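The robot that looks again

In a simulated bathroom in Torndale, a machine is being taught the difficult art of admitting it has lost something

December 15, 2018

There is a moment familiar to anyone who has tried to fit a washer behind a basin. You put your head and arm into the gap, you see the thing you want, you reach for the spanner, and when you turn back the thing you want has gone. It hasn't gone anywhere, of course. You have moved your head by the width of a biscuit and are now staring with great concentration at the wall.

Human beings handle this by swearing and moving their heads back. Robots, until recently, have handled it by closing their fingers on whatever was in front of them, usually air, and reporting that the job was done.

"They are very confident," says Algirdas Adomaitis. "It is the confidence that costs you the tap."

Adomaitis runs the small robotics group at Bultlow, a research institute on the ring road outside Torndale, between a tile warehouse and a place that does tyres. For two years his group has been working on a method called Lanitine, which he describes in its published form as "target persistence under egocentric occlusion" and over lunch as "remembering where you left it". The lunch version is better, and he knows it.

The trouble starts with where you put the camera. Give a robot a nice fixed view from the ceiling and it can see the whole room, right up until its own arm gets in the way, which happens at the exact point when seeing would be useful. So a lot of people now put the camera on the wrist, looking out between the fingers. This solves the arm problem and introduces a new one. A wrist camera sees what the hand is pointed at and nothing else. Tilt the hand a little and the sink, the pipe and the thing you came for all slide out of view, and the robot is left with a fine picture of the floor.

Most learning methods treat each new picture as a fresh start. The software looks, decides what to do, does it, looks again. If there is a handle in the picture, good. If there isn't, the software still has to produce a movement, because producing movements is what it's for, and the movement it produces tends to be a sort of average of everything it did in training. Adomaitis has a folder of clips of robot hands performing this average. They look like somebody conducting a very slow orchestra in the dark.

Lanitine adds a running guess. Alongside its decision about how to move, the software keeps a rough note of where the target is compared with the hand, and how much it believes the note. Every movement updates it. When the target is in plain view, belief goes up and the hand gets on with things. When the target drops out of sight, belief starts to leak away, and once it sinks low enough the robot stops trying to grab and starts trying to look. It backs off, swings towards its last good guess, and has another go.

If this sounds obvious, Adomaitis agrees with you. He says reviewers agreed with you too, at some length. The hard part was getting a machine to do the looking at the right time. Early versions were so keen to avoid a mistake that they never grabbed anything, and simply wandered about checking. One spent an entire run glancing between a handle and a skirting board like a man crossing a road.

The cure was a charge for looking. In training, each glance now costs the robot a small amount of its score, and a blind grab costs it rather more. Setting the two prices against each other took most of last winter and, by his account, a good deal of the group's goodwill.

All of this happens in simulation, in rooms that have never needed cleaning. The group built 136 of them, with the fittings shuffled about, the surfaces swapped and the lighting turned up and down. The software that draws the rooms came from Jaunzems, a firm that mainly makes walk-through models for people selling flats, and it shows. There is an awful lot of marble. Adomaitis asked whether they had anything more like a normal bathroom and was sent a catalogue.

A robot's-eye view of these rooms is an odd thing to spend an afternoon with. The estate agent's eye would take in the tiling and the basin. The wrist camera takes in the underside of something grey, very close up, with its own fingers at the bottom. If it's lucky there's a splash of orange to aim at. A little later in my afternoon I was shown views with no target in them at all, where the floor ran off to a straight edge and beyond it the room just stopped, as simulated rooms do when there was no call to build any more of them. 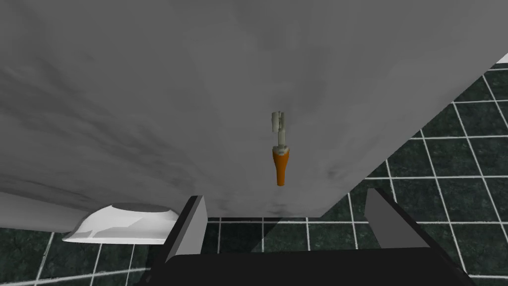
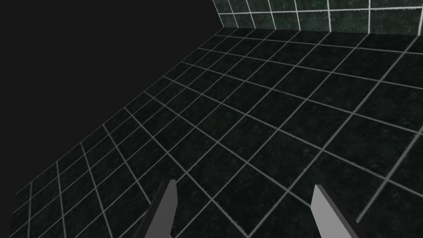
Simulated views from the tiled room, gripper open in both. Renders: Bultlow / Lanitine project

It is the second sort of view that the method is really about. A robot working from that picture alone has tiles to go on, and one tile is much like the next. Plain vision can do little with it. The running guess at least gives the hand a direction to try.

How well does it work? In the tests the group has written up, robots using Lanitine got back to a lost target far more often than those using the same software with the memory switched off. They were also slower, which Adomaitis mentions before you can. A hand that stops to look is a hand that isn't turning anything. On easy rooms, where the target stays in view throughout, the older approach finishes first and the paper says so, in a table with quite small type.

There is a weakness he likes less. The guess assumes that the target stays put. Move it while the robot is looking elsewhere and the hand will return, with every sign of belief, to the spot where the thing used to be. In one run I watched, it did this seven times before the belief score dropped far enough for it to search properly. I have done the same with my car keys, and I don't have a score.

The next step is a real arm and a real sink. The arm was due in May and arrived in May, though without the part that bolts it to the bench. The sink has been easier. It came from a skip behind the tile warehouse, with the owner's blessing, and is sitting in the corridor outside the lab, where visitors have started leaving umbrellas in it.

Adomaitis expects the first real trials to go badly, and has told his funders so in writing. Real fittings stick. Real floors have bath mats. "In the simulator I know where everything is, and I am only pretending that I don't," he says. "With this one we will both be looking."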